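Breltex Soft Pick – wrist camera set
README for the January release

The Soft Pick kit from Breltex is a parallel gripper, a small wrist camera and a recording package that installs in one evening. We had a kit on the bench long enough to form strong opinions, and this set is what came out of it: 275 short episodes of plush toys being picked up, held and put down, all seen from the wrist. If you're thinking about the kit for soft goods, the recordings will tell you more than the spec sheet does.

Why plush? Foam blocks are too easy and real laundry is a nightmare to reset between runs. A stuffed animal sits right in the middle. It bunches, it sags to one side, it has ears and legs that get in the way, and no two grasps on it come out alike. It's also a lot of fun to work with!
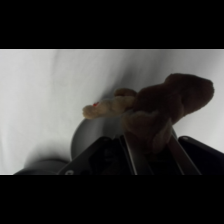 Jianguo Yan wrote the episode splitter, and it's the part of the package I like best. It watches the finger position and cuts the recording at each close and open, so you never scrub through long files hunting for the grasp. It does get confused when an operator closes the fingers twice in a row. Those episodes are kept and marked "double" in the index, and you can drop them with one flag.

What's in the folder

episodes – one folder per episode, with video, finger position and arm pose
index.csv – episode name, operator, toy label, outcome, notes
splits – train and test lists, kept apart by toy
tools – the splitter, a viewer and a converter for Tukow logs

Outcome is one of held, slipped, dropped or unclear. Youssra Radwan and Huia Pryor labeled every episode separately, and the 23 they disagreed on went in as "unclear". Please don't fold those into "dropped" (we tried it, and the test scores got worse in a confusing way).

Using the video

The clips come letterboxed, with a black band at top and bottom. The viewer crops the bands by default and the converter doesn't, so check which one you're feeding your model. Lighting is soft and pretty dim on the darker toys, and fur detail goes first. I'd leave the exposure alone at first and see how far you get. The gripper takes up a fair share of the view, and for grasp work that's a good thing – you see the fabric and the fingers together.
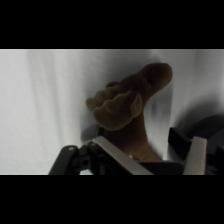 Toy labels are the names the operators used, so some are more poetic than useful. Nilton Sotelo has started a cleaner list, which will go into the next version along with a "grasp site" column for head, neck, body and limb.

Notes on the kit

Setup was painless. The camera bracket took four screws and no shimming. Finger force is set by a number from 0 to 900, and the low end is gentle enough for plush. I'd still like a proper force readout, and the cable clip is flimsy. The older Detex gripper we had before is tougher, but it was never this pleasant to program.

Known problems

Arm pose drops out briefly in a few Sunday episodes. They carry "pose gap" in the notes column.
The viewer forgets its window size.
The Tukow converter ignores operator notes with commas in them. Vilhjálmur Ásgeirsdóttir has a fix in testing.

Corrections to labels are very welcome. Send the episode name and what you think it should say.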